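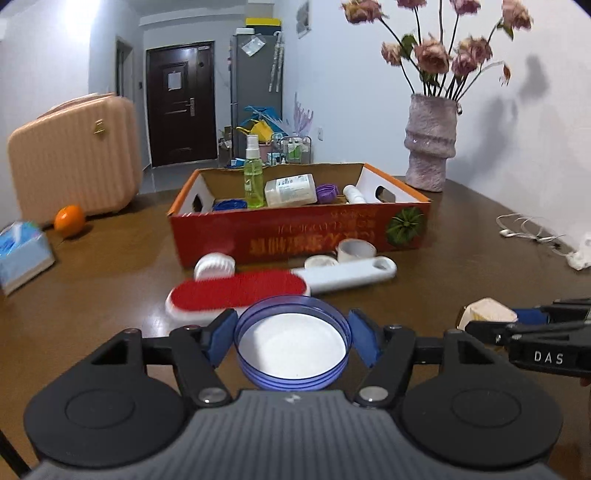 Ticket 361: left gripper loses grip on round lids during box sort

Status: open, waiting on parts
Project: Jirkelent (shared workshop build)
Component: hand-held gripper, left unit, finger linkage
Reported by: Nayara Tavares
Opened: 03/04/2023

Summary
Smooth items hold well. Round lids with a ridged rim rotate between the finger pads once the wrist is tilted, and some drop. The right unit does not do this with the same lids.

Setup
Two grippers, blue pads on both, same firmware. Test items are household things on a glossy brown table with an open cardboard box in the middle: lids, caps, a spray bottle, a lint brush. The task is to pick a lid from the table, hold it above the surface, tilt, then place it in the box. Logging runs through Plemis, version 2.4 on both units.

Steps to reproduce
1. Power up and home both units.
2. Close the left gripper on a round lid, one pad on each side, rim facing forward.
3. Lift clear of the table and hold.
4. Tilt the wrist forward slowly.
5. The lid starts to turn on the line between the pads.

Expected: lid stays level with the gripper body.
Result: lid turns, front edge dropping first.

Log extract (left unit)
close command sent
position target 318
position reached 318
hold
slip flag raised
position 361, no command sent
hold lost

Note the second position value. The fingers opened with no command from the controller, so this is movement in the drive or the linkage and pad wear alone does not explain it.

Checked so far
Pads cleaned with a damp cloth and dried. No change.
Pads swapped left to right. Fault stayed with the left unit.
Cable swapped. No change.
Holding current raised one step. Slip came later but still came, and the motor was warm to the touch afterwards. Put back to the old value.
Pivot pins checked by hand with power off. The outer pin on the left linkage has play — small, but the right unit has none.

Comment, N. Tavares
I took the left linkage off on the bench. The bush under the loose pin is oval. It came with the Vieira kit and I never replaced it when we rebuilt the other one with the Sotar bushes. I have ordered 4, enough for both sides and 2 spare.

Workaround
Use the right unit for lids and caps. The left is fine for the box, the brush and anything with flat sides. Do not raise the holding current again on the left unit.

To do
Fit new bushes to the left linkage.
Home again and check that the closed position matches the right unit.
Repeat steps 1 to 5 with the same lid, then with the smaller caps.
Add a warning in Plemis for any position change during hold.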